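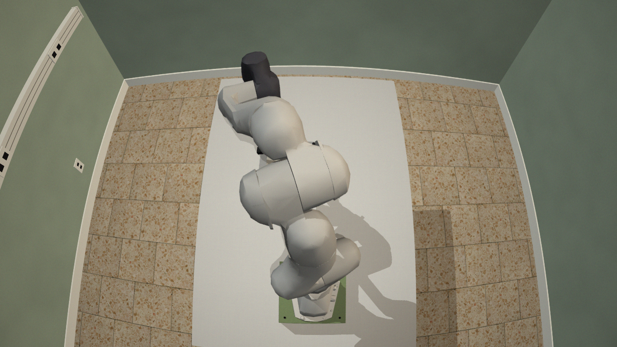 Moving crypto between exchanges, and the cost base when you do it
I've had a bit of Ethereum and a smaller bit of Bitcoin sitting on Zollow for a few years now and I'm finally shifting the lot over to Hultance, mostly because Zollow keeps changing its withdrawal fees and I'm sick of it. My question is about tax, and I apologise in advance if it's been answered a hundred times (I did search, I promise). I picture the transfer like one long white arm stretching across a mat from one end to the other, all the joints belonging to the same arm, so in my head nothing has been sold and it's all still my coin. But my brother-in-law reckons that as soon as it leaves one exchange and lands on another you've triggered a capital gain and have to work it out in Aussie dollars on the day. Is he right? I put in $3,000 all up, in dribs and drabs, over maybe two years.

The other bit that's confusing me is the network fee. Zollow took $6 worth of ETH out of my balance to send the first lot across, and it shows up in the history as a separate line. Do I just ignore that, or is it part of the cost base, or is it its own little sale? I do my own return through myTax and I don't really want to pay an accountant more than the gain is worth!
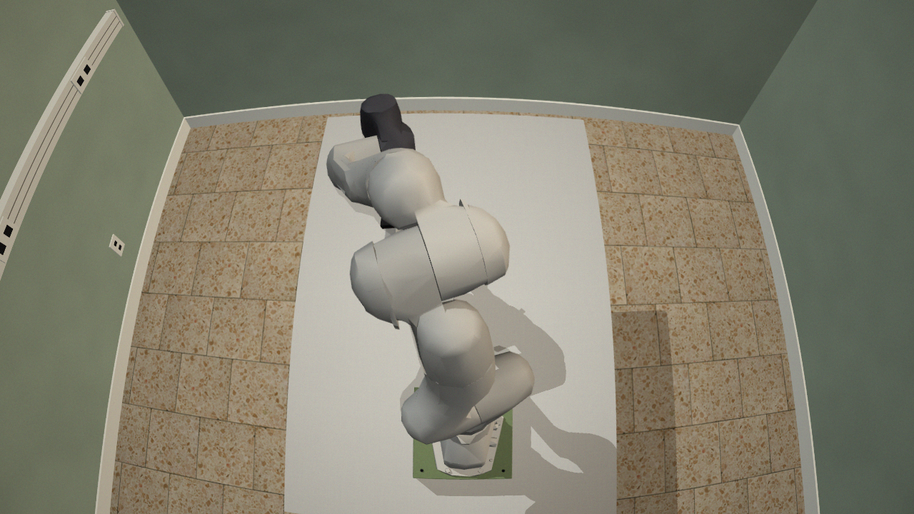

Last thing, sorry. Zollow lets you download a CSV but it only has my purchases in it and not the transfers out. Hultance has the transfers in, but it's put a market value on them as if I bought them that day, which makes it look like I paid heaps more than I did. I don't know which one the tax office would go by. Cheers to anyone who gets through all that.
Heriberto Zapata
Posted 05/06/2025

dallo_pete
Your brother-in-law is wrong. You own it before, you own it after, no disposal. Don't worry about the six bucks. I've never bothered with fees and never heard boo from anyone.

Akinyi Muli
Pete's right on the main point but I'd be careful with the rest of it, so here's the longer version from someone who made a proper mess of this a few years back and had to unpick it.

Sending coin from one account to another when you own both is generally not a capital gains event here. You keep your original cost base and your original purchase dates, and the dates matter a lot, because if you've held a parcel for at least twelve months before selling you may be able to use the CGT discount. Don't let Hultance's import reset those dates on you. That market value it's showing is just their software guessing, as it can't see what you paid at the old place. When I moved from Moser there was a spot in the transaction list where I could edit each deposit and type in what I'd really paid, so have a poke around and see if Hultance has the same.

The fee is the annoying part. If it was taken out in ETH then you've used a bit of your ETH to pay for something, and that bit can be treated as a disposal. So yes, its own little sale, as you put it. On $6 the gain or loss is going to be a matter of cents or a couple of dollars, but I write mine down anyway. My first year I had 113 transactions, nearly all of them tiny, and leaving out the fees meant my coin balance never matched and I spent an entire long weekend in April working out why. 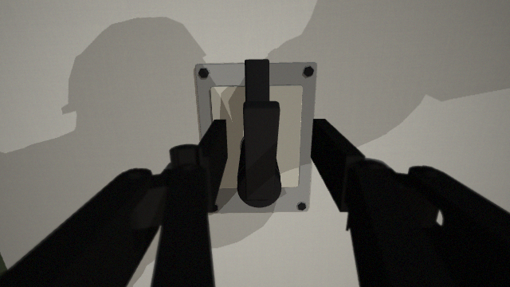
With the records, nobody is going to pick one exchange's file over the other. They're your records and it's on you to have the full story. What I keep is a plain spreadsheet with the date, how much coin, what it was worth in Australian dollars that day, what it was for, and which account it went out of and into. For the transfers I also save the transaction ID, so the out and the in can be matched up later. Zollow should have the withdrawals listed somewhere, even if they're not in the CSV (try the wallet page, or email support and nag them). Get it all before you close the account! I closed mine at Moser first and it took weeks of back and forth to get my own history out of them.

And since you bought in dribs and drabs, keep each buy as its own line. When you eventually sell part of it you need to know which parcel you're selling, and you can't do that from one lump figure of $3,000.

If you really can't face it, I paid $139 for a year of Dallitlow, which pulls everything in and spits out a report at tax time. It's decent, though it still got two of my transfers wrong and called them sales, so you do have to check. For your amounts I'd stick with the spreadsheet. I'm not an accountant, just someone with a very long spreadsheet, so if anything looks odd ring the tax office and ask. I had to wait on hold a fair while but the bloke I got was lovely.

dallo_pete
Fair enough on the closing the account thing, I'd forgotten about that. Download everything first mate.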